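Sastine Residents' Services
Home | Your home | Waste and recycling | Repairs | Contact

Sun 18 August
Posted by Femke Vermeulen, Household Waste Adviser

Good morning. Over the course of today this account will set out our guidance on kitchen bins, following the letter delivered to homes in Jestier Court and Sfeir House.

The new collection arrangements apply to both buildings. Food waste is collected separately, and general waste should be bagged and tied before it is taken down to the bin store.

Residents remain free to choose their own kitchen bin. We ask only that it has a lid which closes fully. An open bin in warm weather attracts flies, and we have received a number of reports from the upper floors this month.

On position: a bin is best kept on the floor within easy reach of the sink and the worktop, but well away from the cooker. Heat softens plastic and makes odours worse.

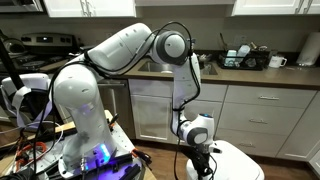
Please also keep the bin clear of the main route through the kitchen. Residents with limited sight or mobility have told us that a bin in a doorway is among the most common causes of a stumble at home.

On size: a household of two will usually find a 14-litre bin sufficient if it is emptied regularly. Larger households may prefer a bigger model. A very large bin in a small household tends to be emptied too seldom.

On liners: choose a liner that matches the capacity of the bin and fold the top edge over the rim. A liner that is too small will slip down under the weight of the contents.

Liners supplied under the Besell scheme may be collected from the ground-floor office in either building. There are 1,000 rolls available and each home is entitled to one.

On cleaning: empty the bin, wash the inside with warm water and washing-up liquid, and leave it to dry with the lid open before fitting a new liner. The groove around a lid is easily missed - an old toothbrush will clear it.

The outside of a white bin will show marks sooner than a darker one. A damp cloth is normally enough. Please avoid scouring pads, as these scratch the plastic and the scratches hold dirt.

Wooden floors require a little more care. Wipe up spills promptly, and lift the bin to move it so that grit trapped underneath does not mark the boards.

Where a bin stands close to kitchen units, leave sufficient room for the cupboard doors to open. Doors and handles in the vicinity of the bin should be wiped at the same time as the lid.
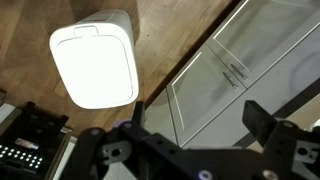 Question received this morning: how often should the kitchen bin be washed?

We recommend once a week in August and once a fortnight in cooler months. It should also be washed whenever a liner has leaked.

A further point on batteries. These must not be placed in any kitchen bin. Collection tubes are provided beside the post boxes in both buildings.

Broken glass should be wrapped in several sheets of newspaper before it is put in with general waste. Our collection staff handle the bags by hand.

Residents who are unable to carry bags to the bin store may apply for assisted collection. The form is 2 pages long and can be completed at the office or by telephone. Existing arrangements continue without a new application.

Replies to this thread will be read on weekdays. For a missed collection, please telephone the office and quote your flat number.

Last updated: 17 minutes ago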